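Chapitre 7
Desservir, ranger, contenir : la table après le repas

Objectifs du chapitre
— Distinguer le contenant de service du contenant de rangement.
— Décrire une séquence de desserte à l'aide du vocabulaire vu au chapitre 6.
— Rédiger une fiche de poste pour une table de quatre à huit couverts.

Les manuels d'hôtellerie aiment la table mise. Ils lui consacrent des planches entières, avec le verre à eau à sa place et la serviette pliée en forme d'oiseau plus ou moins reconnaissable. La table qu'on défait, elle, a droit à un paragraphe en fin d'ouvrage, juste avant l'index. Les élèves en tirent la leçon qui s'impose : on apprend à dresser, et pour le reste on se débrouille.

Le présent chapitre s'occupe du reste. Il part d'une enquête menée par Irena Michalski auprès de 169 établissements de restauration collective, à qui l'on demandait de décrire par écrit la manière dont leurs équipes débarrassaient une table. Dans 29 réponses figurait le mot « évidemment ». Aucune de ces réponses ne décrivait la même méthode.

7.1 Le bol, l'assiette, la corbeille

Commençons par les objets, qui ont le mérite de ne pas avoir d'opinion. Un bol est creux, une assiette est plate, une corbeille est tressée ou fait semblant de l'être. Jusque-là tout le monde suit. Les difficultés commencent lorsqu'on remarque que chacun de ces trois objets peut en contenir un autre, et que le personnel, pressé, ne se prive pas d'essayer.

On appellera contenant de service celui dans lequel un aliment est présenté au convive, et contenant de rangement celui qui reçoit, pour un temps, d'autres contenants. La corbeille à pain passe volontiers d'une catégorie à l'autre au cours d'un même repas. Ryszard Ostrowski, dans son cours de desserte, parle d'« objet à double vie », expression que ses élèves retiennent mieux que la définition.

La taille compte aussi. Un grand bol posé dans une corbeille trop juste en masque le fond et une partie du bord, ce qui oblige à travailler de mémoire. Incliné sur le côté, il entre parfois mieux. Il roule également mieux, et l'on choisira en connaissance de cause.
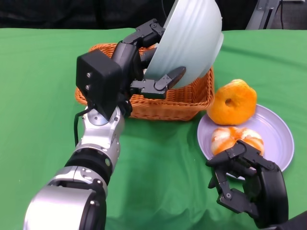

Fig. 7.1. Grand bol blanc, corbeille en osier et assiette garnie sur nappe verte. Photo : Nikola Kolev / Prornico.

Les fruits de la figure 7.1 posent une question que les débutants tranchent trop vite. Une mandarine en partie épluchée est-elle un aliment ou un déchet ? Tant que le convive est assis, c'est un aliment, quel que soit l'état de la peau. Une fois la chaise vide, les écoles divergent. La règle retenue dans ce manuel est la suivante : l'assiette garnie se déplace en dernier, et avec tout ce qu'elle porte. On ne trie pas sur la nappe. Une nappe verte pardonne beaucoup de choses — le jus d'agrume n'en fait pas partie.

7.2 L'ordre des gestes

La séquence de base comporte quatre temps.

1. Dégager les pièces creuses et vides.
2. Rassembler les couverts sur un seul support.
3. Retirer les assiettes plates, les garnies après les vides.
4. Plier ou essuyer la nappe, selon sa matière.

L'ordre des temps 1 et 2 se discute, et Brijesh Dubey le discute longuement dans la lecture complémentaire (p. 418). Retenons qu'un bol large occupe beaucoup de place pour un objet qui ne contient plus rien, et que sa disparition améliore aussitôt l'humeur de celui qui débarrasse.

La corbeille se place à côté de la zone de travail, à portée de main. Sur les genoux d'un convive, l'accueil est variable.

Vocabulaire

Bord : partie supérieure d'un récipient. Celui d'une corbeille tressée est souvent plus épais que le reste.
Marli : bord d'une assiette, mot que l'on apprend pour l'examen et que l'on replace ensuite dans les dîners.
Desserte : action de desservir ; aussi le meuble, ce qui n'arrange personne.

Pour commencer

Observez une table familiale à la fin d'un repas, sans intervenir. Notez quel objet part le premier, qui le prend et où il est posé. Comparez avec la séquence du 7.2, puis aidez à débarrasser : l'exercice a ses limites, et la patience de votre famille aussi.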